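Gathering examples at the tabletop: an interview with the Tonent data team

The Tonent programme at the Prarkard laboratory collects short examples of everyday handling tasks, from which a learning system is later trained. The team lead for collection met us on a Saturday to discuss how the work is organised.

"The task itself is very plain," the team lead said. "A piece of fruit is taken up and placed in a basin. What we need is the same small action performed in many slightly different ways, by people who are paying attention."
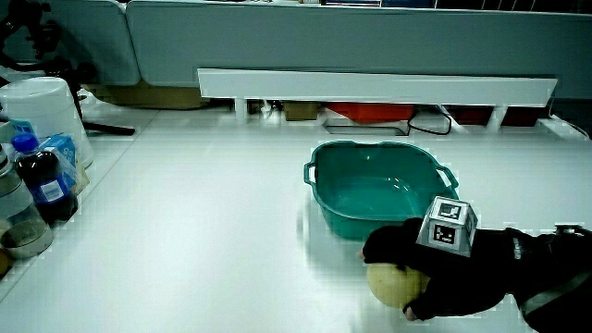
Collection for the present task stands at 2132 accepted examples. Each session is planned for 100 attempts, after which the operator must rest. The starting position of the fruit is changed between attempts according to a printed sheet, and the operator is asked not to hurry.

Asked whether failed attempts are thrown away, the team lead was firm. "They are kept and labelled. A dropped fruit that is picked up again is of considerable value to us. We reject an example only where the position of the hand or tool has been lost for part of the movement. In the last batch we rejected 34."

The programme records both with a gripper and with the gloved hand. According to the team lead, the two sets are stored separately in Rito, the laboratory's own archive, and are compared before any training begins.

"Fingers do a great deal that two pads cannot. They roll an object slightly before lifting it. We wish to know how much of that the system can make use of, and I would not care to guess at the answer yet." 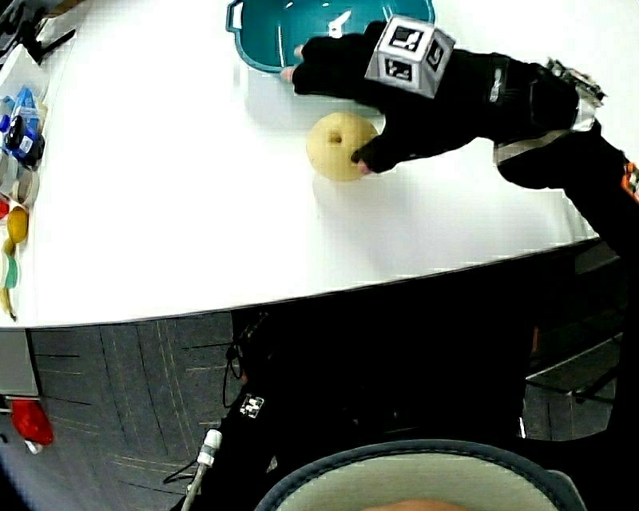 A gloved hand at a round, pale yellow fruit, with a marker cube on the back of the hand.

There are 11 operators on the rota. New operators practise for a full day before any of their work is accepted, and their first session is reviewed by a colleague from Sorensen, the programme's partner. The team lead expects the next task, which concerns the folding of small cloths, to open in March.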